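Cable management (robot arms)

Cable management for robot arms is the set of practices used to route, fasten and protect the power, signal and tool cables attached to a jointed arm. It is usually treated as part of installation and is checked again whenever the tool, base or task is changed.

Small arms often carry most of their wiring inside the links. Lines for a gripper or a wrist sensor may still run on the outside, where they can snag, kink or pull loose. Soft goods such as clothing and bedding add to the risk – loose fabric can catch on a hanging loop.

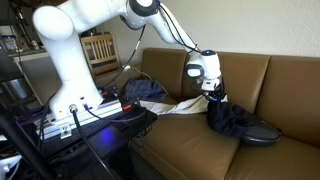

A robot arm with external cables, its gripper pressed into dark navy fabric on a couch.

Slack and fastening

An external cable needs enough slack to follow the arm through its full range, but a loop that is too long can swing into the work area. The Mallwood guide, a workshop handbook used mainly by small labs, recommends moving each joint slowly to both ends of its travel before the final ties are fitted. Ties are placed on the rigid links and kept clear of the joints. Hook-and-loop straps are preferred where the tool is changed often.

At the base, the cable is clamped to the rail or table so that a sudden pull does not reach the connector. Stando, a checklist derived from the guide, calls for 2 fixing points between the base connector and the floor.

Inspection

Cables are inspected with the power off. Common signs of wear are flattened jackets, shiny rub marks and connectors that turn by hand. Stando sets the interval at 313 operating hours, while the older Garnero checklist uses about 2000 and adds a visual check at the start of each shift. A cable with a cut jacket is replaced, and tape is not accepted as a repair under either list.

See also: Strain relief, End effector, Emergency stop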